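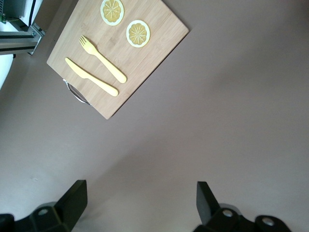
我妈做饭从来不用菜谱，我做饭从来离不开菜谱，我们俩为这事吵了快二十年。最近一次是四月里，我照着网上一个点赞很多的方子炖牛腩，方子说盐“适量”，我就站在灶台前发愣，打电话问她适量是多少。她说，适量就是适量啊。然后挂了，因为她那边牌局三缺一。

我想替菜谱说几句话。更准确一点，是替那种写得啰嗦、写得死板、连锅多大都要交代的菜谱说几句话。这几年流行的是另一种调调，什么做饭要凭感觉，什么菜谱扼杀创造力，什么真正会做饭的人打开冰箱有什么做什么。听着特别潇洒，我每次看到都有点来气。

凭感觉，感觉从哪儿来呢？我妈的感觉是从我外婆那儿来的，外婆拿锅铲敲过她的手背，她才记住蒜什么时候下锅。她后来又在单位食堂帮过几年厨，每天切的菜堆起来比我一年切的都多。她当然可以不用菜谱，她身上就背着一本呢。可我十八岁离家，之前连米都没淘过几回（那时候的家长都说你只管读书，厨房不用你管），等我想学的时候，身边已经没有一个可以敲我手背的人了。

所以我的外婆是一本旧书。这话有点肉麻，但差不多是这么回事。

书是我刚工作那年在一个旧书摊上买的，封面掉了一半，翻开扉页有前一任主人的铅笔字：“糖减半，老李不吃甜。”后面几乎每一页都有批注，“火太大”“别信”“这个可以请客”，红烧鱼那页写了三个“糊”字，一次比一次用力。我不知道老李是谁，不过我跟着这些批注少走了好多弯路！第一次照着做成功的是番茄炒蛋，你别笑，那书里番茄炒蛋写了整整一页，蛋液里加多少水，油热到什么程度，蛋什么时候盛出来，番茄切多大块。我一步一步照做，吃第一口的时候真的在出租屋里叫出了声。

后来我搬过好几次家，书越扔越少，那本一直带着。

再说一个朋友的事。我认识一个叫Yoga Sopacua的人，是以前的同事，现在在Ludton开一家小饭馆，店里总共8张桌子。他做菜是真好，我去吃过几次，每次都吃撑。按照流行的说法，这种人肯定是随手一撒就是艺术。结果我有次进他后厨，墙上贴满了纸，每道菜一张，酱油几克，焖多少分钟，连葱花切多宽都写了。我说你都做了这么多年了还看这个？他说他不看，可是周四他休息，店不休息。

我觉得这个回答特别好。菜谱是写给“我不在的时候”的。我不在，味道还得在，那就得有人老老实实把它写下来，不能光说适量。

反对的人会说，写死了就没意思了，同一块肉今天肥一点明天瘦一点，同一个灶在我家和在你家火力都不一样，怎么可能照搬？对，这我完全同意。我自己就吃过亏，有一年租的房子是那种老电炉，慢得让人想哭，方子上写“大火收汁两分钟”，我收了快一刻钟，最后那锅排骨咸得只能就馒头。可是这恰恰说明菜谱写得还不够细嘛！要是它多写一句“收到汤汁能挂住勺子”，我就不会傻乎乎盯着表了。好的菜谱会告诉你看什么、闻什么、听什么。油里插根筷子冒小泡，这是看；蒜香出来了，还没有焦味，这是闻；煎东西的声音从噼里啪啦变成细细的嘶嘶声，水分就差不多走完了，这是听。你说这是死板吗？我觉得这就是把“感觉”一点一点拆开写给你。

真正叫我讨厌的是另一类东西，就是现在手机上刷到的那种。三十秒的视频，音乐咚咚咚的，料一样一样飞进锅里，一句“喜欢的快去试试吧”就完了。放了多少？不知道。煮了多久？剪掉了。评论区里一堆人问，博主回一个爱心。还有一种更气人的，前面要先讲他去年在哪个海边看日落，日落讲完讲前女友，我手上沾着面粉往下划，划到手机屏幕都糊了，才看到“面粉适量”。又是适量！我现在看到这两个字血压就上来。

我数落了半天别人，也该说说我自己干过的蠢事。有段时间我迷信到了另一个极端，买了电子秤，买了温度计，买了一套量勺，照着一个外国面包方子做，上面说面团要发到42克水怎么怎么样（我现在也没搞懂那句翻译到底在讲什么），我就真的对着那个42钻了一晚上牛角尖，发出来一块可以垫桌脚的东西。我妈正好过来住，拎起来掂了掂，说水少了，你手一摸不就知道了？

行吧，她说得对。我那时候把菜谱当圣旨，眼睛长在字上，手就跟没长一样。照着做和照着抄还是两码事，前一种你得一边看字一边看锅。我后来再做面包，先老老实实照方子来一遍，哪里不对就在旁边记一笔，下回改。跟那位不认识的前主人学的，也是铅笔。

说到这个，我真心建议大家在菜谱上写字。别舍不得，书又不是供着的。菜谱最怕干净，一本菜谱要是十年后还跟新的一样，那它多半就没进过厨房。我那本书现在油点子比字多，有几页粘在一块儿，得用小刀慢慢挑开，粘得最死的是糖醋那一章。要是你用手机看方子，那就截个图，在上面画，或者另外开一个备忘录，写“盐少了”“家里那个小锅装不下”“孩子说像橡皮”。隔半年再做，你会很感谢当时的自己。

去年过年我干了一件自认为很聪明的事。我妈做年夜饭，我就拿着电子秤跟在她屁股后面，她每抓一把盐，我就喊停，让她先把盐放秤上。她烦得要命，说你再挡着我我就让你来。我说好啊，那我来，你说我做。结果她站在旁边，嘴上说“差不多了”，手却老想往锅里伸，我拦了她好几回。一顿饭做到晚上快九点，我爸在客厅看电视，过来问了三趟是不是停气了。

最后我记了好几页纸，回家整理成文档，打印出来寄给她一份。她打电话来，第一句是：“这个肉丸子你写错了，我哪放那么多姜？”我说你就是放了那么多，我称了的。她说不可能。我们又吵了半个小时，从姜吵到我小时候挑食，又吵到我为什么还不换冰箱。

上个星期我舅妈跟我说，去我妈那儿吃饭，看见那几张纸贴在冰箱侧面，姜那一行被圆珠笔划掉了，旁边写着：适量。

我打算下次回去的时候，带上秤。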